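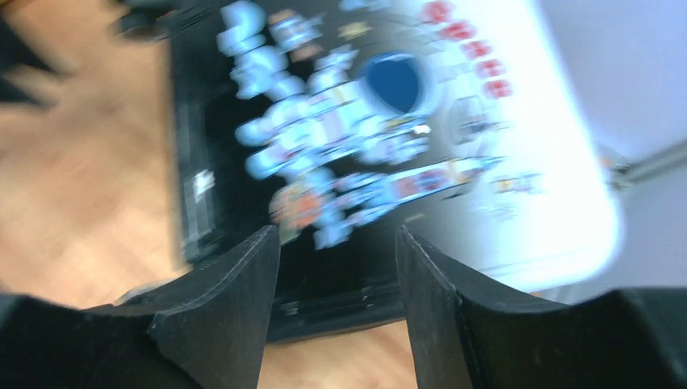
February 2024, Monday

Up before six. The thermostat said 58 again, so I called the landlord's number and got the recording. Put on the green sweater and made oatmeal.

Took the early bus out to Fidthorpe to see the room at the Brekke building. It is on the second floor, at the back, over the alley. The rent is 235 a month with heat, or 214 without. I told the woman I would want the heat. She wrote that down and said she'd let me know by Friday. The window sticks and the sink is small, but there is space along one wall for the loom if I take the beater off to get it up the stairs. I measured the door twice and still forgot to measure the landing.

Walked back as far as Umness to save the fare. The creek path is closed past the footbridge, so I had to go up by the school and got my feet soaked. Bought onions, stamps and a bag of the cheap rye flour. They were out of yeast.

Lunch was soup. Then I worked on the blue runner until the light went. I got 4 inches done, which is poor. The warp keeps going slack on the left side and I have been stuffing cardboard strips under it. I think I wound it badly back in the fall and there is no fixing it now except to cut it off and start over. I'll give it one more day.

Lovisa Eklund called around supper. Her mother is out of the hospital and cross about the food at home. Lovisa wants to know if I will still share a table with her at the March sale. I said yes before I thought about how little I have finished. Two scarves, the gray towels, and the runner if it behaves. She is bringing her mittens, and those always sell.

Wrote to Muvance about the moving van and asked for a price for one trip, no piano. Paid the phone bill. Washed the floor in the kitchen but left the hall.

Rain started at nine. The bucket is under the spot by the closet. Reading the lighthouse book again, and going to bed.

Comments

birchandbobbin: Cut the warp off. I fought one like that for a month and the piece was never straight.

Dale in the valley: Ask about parking at Fidthorpe before you sign. That alley gets plowed last.

marit_w: See you at the sale. I want first look at the gray towels.

Contact | Copyright 2024 | Back to top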